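Teaching with your hands at the Diltero lab

"I like to start people with something they could drop," says the lead researcher on Diltero, laughing a little as she hands over the grippers. Her method skips the robot arm at first: a person does the chore, and the marker cubes on the grippers record how each hand traveled. A tray of capsules takes two hands working together, and she wanted 1,000 carries like it by May.
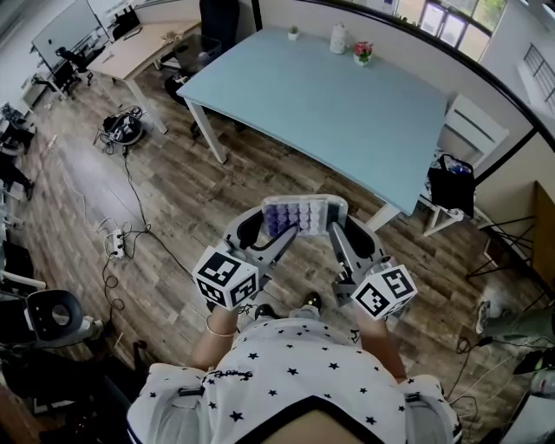

What the policy learned

"We trained on 7 chores and kept 11 back, and it managed 10 of those, which made me so happy!"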